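Plastic cups back on the tables at Nellen Hall
October 11, 2022

The monthly lunch at Nellen Hall in Grovville has gone back to plastic cups, and judging by the cheerful noise at the last one, hardly anybody minds. 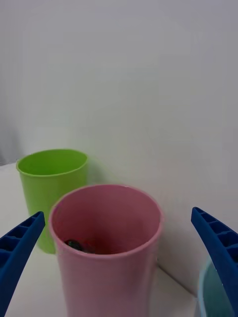
Regulars will remember that the hall switched to glass tumblers a couple of years ago, when the kitchen was done up and it seemed only right to have something smart to go with the new worktops. They did look lovely on the shelf. But they were heavy to carry through from the kitchen, they chipped in the old sink, and by this summer there were so few left in one piece that people at the far end were drinking their squash out of teacups — which has a certain charm, but not when you are waiting for the teacups to come round again with the tea!

So the hall has bought 44 new cups from Cernska, the household shop on the corner by the bus stop, in pink, lime green and light blue. They are plain, sturdy things, and the colours have already proved handy. Families with little ones have taken to picking a colour each when they sit down, so that there is far less muddling up of drinks halfway through the pudding, and the younger children have found that a cup is also a very good place to keep small treasures safe while they eat.

They have been useful between lunches, too. The Evangelista craft club, which shares the hall's big cupboard, has been borrowing a few for its table games and for sorting beads and buttons, and has promised to wash them up afterwards and put them back on the second shelf, where they belong. If you do come across a stray button at the bottom of your cup, please pop it in the jar by the serving hatch, as it is sure to be wanted.

The remaining glasses, 10 of them, have been wrapped in newspaper and put away for the December supper, when it will be nice to have something a bit more festive on the top table. Anyone who has odd tumblers at home that they borrowed and forgot about (it happens to all of us) is warmly invited to bring them back before then, and no questions will be asked.

Lunch is served at noon as usual, with soup, rolls and a hot pudding, and there is always room for a new face. Please bring your own cup if you prefer a mug from home, and leave prams in the side porch so the main door stays clear.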